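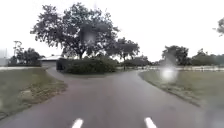 Week 2: Reading a Path (Campus Landscape Walks)

Okay, so last week we did entrances, and this week I want us out on the Holanda loop looking at how a path tells people where to go. I love this stretch! It's plain asphalt and grass, and there's still a ton to talk about.

Start with the fork. The path splits left and right around a low island of shrubs, with a big spreading tree right behind it. When I walk up to it I can't see much past the planting, so I have to pick a side (I always go left, no idea why). Sketch it in plan before you read on, and mark where the grass edge curves in with the left branch. Look at the dry patches in the turf too. Is that foot traffic, or soil? Write down your guess and what you'd check.

Now compare a plain bend. Daiane Damasceno's chapter, page 26 in the reader, calls this a "slow reveal," and I think she's right, though I'd argue with her about shrubs.

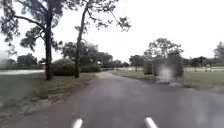 A bend lets you keep your pace, and tall trunks on the verge give your eye something to hold on to while the path swings right. The rounded shrubs sit low and heavy next to them. Would you keep both? I go back and forth on it, and I'd like to hear your side.

For Thursday, April 18, 2019: bring your plan of the fork, one section through the verge, and a paragraph on edges. Please label your plants, even if it's just "round shrub."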